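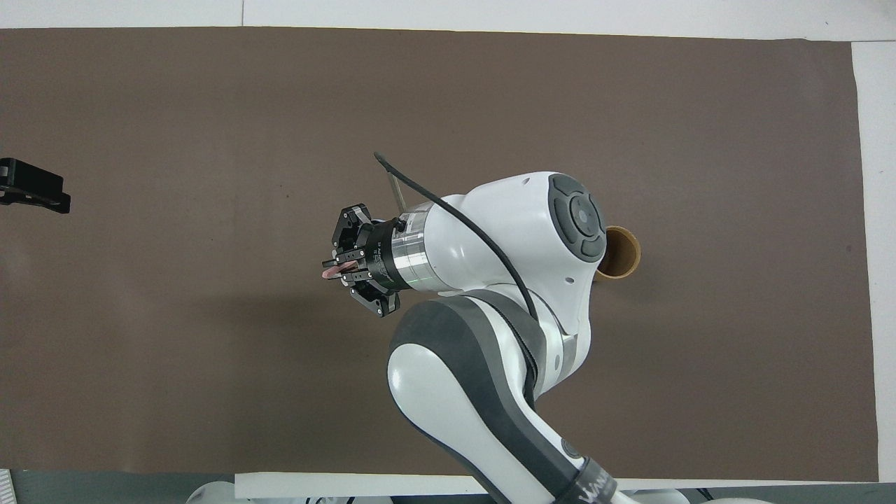 The big table

I've been wanting to put up a page for the big table for ages, and now it's finally got its mat I've run out of excuses. For anyone who hasn't been up to see us at Wurnen yet, the big table is the one in the long room, and it's where nearly all the fiddly work gets done – the beads, the tiny figures, the dolls' house bits, the brooch that Melur has been mending since November. It's a white table and I love it, but white is a pain for small things. Anything pale vanishes on it, and the light bounces straight back up into your eyes. So now there's a big brown mat covering nearly the whole of the top, with only a bit of white left showing along the far side and down the right. Look how well a little slip of pink stands out against it! The colour is somewhere between milky coffee and a mushroom, quite flat and matt with faint lighter and darker patches, and yes, I've seen the corner at the top right. It's gone into a small fold and it is driving me up the wall.

Choosing the colour

We argued about this for much longer than it deserved. I wanted dark green, because that's what I had on my desk as a child, and Dimas Hidayat wanted black. Black looks very smart for one afternoon and then shows every scrap of fluff in the building. Rohani brought in a bag of samples and we spread our odds and ends over them under the lamp. Red thread, white buttons, grey pins, a few green glass beads, a bit of gold wire. The green swallowed the green beads (obviously, I sulked), the black swallowed the navy thread, and the brown was the only one where I could find everything again without my other glasses. Pink was lovely on it. So was yellow. Copper wire is not so good, so if you work with copper bring yourself a sheet of white paper to put underneath.

Getting the size right

I measured the table twice and still wrote the number down wrong, so the first mat came up far too short and now lives under the shoe rack at my house. The second time Nadhirah Govindasamy did the measuring. She made me hold the other end of the tape and say the number out loud, like a schoolgirl, and 112 centimetres was what we settled on for the depth. I'd thought I wanted it to go right to the edge all the way round, but I've changed my mind. The strip of white is handy. I put my tea down the side there, and my phone, and whatever I've just finished with and don't want mixed up with what I'm still doing.

That corner

It came that way. I've tried a stack of heavy books overnight and I've tried rolling it backwards. Isauro Zamudio says to leave it alone and it'll settle by itself, and he's usually right about this sort of thing, but he doesn't sit at that end. If you've got a trick that doesn't involve glue or an iron, please tell me. I did once try an iron on a mat at home and I don't want to talk about it.

Things that live on or near the table

There are two shallow trays, one for beads and one for everything that isn't beads. The bead tray has a lid and the lid must go back on, please, I've picked up enough of them with a damp finger to last me a lifetime.

The button tin used to say Trisinero on the lid before the paint wore off. Half the buttons in it don't match anything, and I still can't bring myself to throw one away. There was a coat button in there for years that I was sure would never be needed, then somebody's aunt came in wearing the coat!

Tweezers go in the jar, points down. The ones with the yellow tape are Rohani's own and she'd like them to stay in the room.

The lamp with the bendy neck is for whoever is doing the smallest work that day. I know that's hard to judge, but threading beats gluing, and gluing beats sorting.

Looking after the mat

I give it a going over with a soft brush at the end of the day, working towards the window side so the bits all end up in one place. No knives straight on it, please. There's a proper cutting board in the cupboard for that, the one with Hesen written on the back in marker. No hot glue either unless you've got a tile under it. Paint is fine so long as you put paper down first, and if you forget, do tell me quickly and don't hide it under a tray (you know who you are, and I wasn't cross).

What's next for the table

Chairs, I hope. We have five and they're all different heights, so whoever gets the low one ends up with their chin nearly on the mat. Harahap, the second-hand place by the bus station, said they might have a set coming in, and Dimas is going to go and sit on them all for me, as he's the fussiest. After that I'd like a shelf on the wall behind, just deep enough for the trays, so we're not forever moving them out of the way and putting them down on top of somebody's work.

Coming to use it

The room is open most afternoons and you don't have to book for the big table, just bring your bits and find a space. If you'd like a place kept for you, ring the front desk and ask for extension 2447. Bring an apron if you're painting, and a little pot with a lid if you've got something half finished that needs to go home in pieces. I've lost more tiny parts in coat pockets than I ever have on a table.

Page last changed 31 May 2026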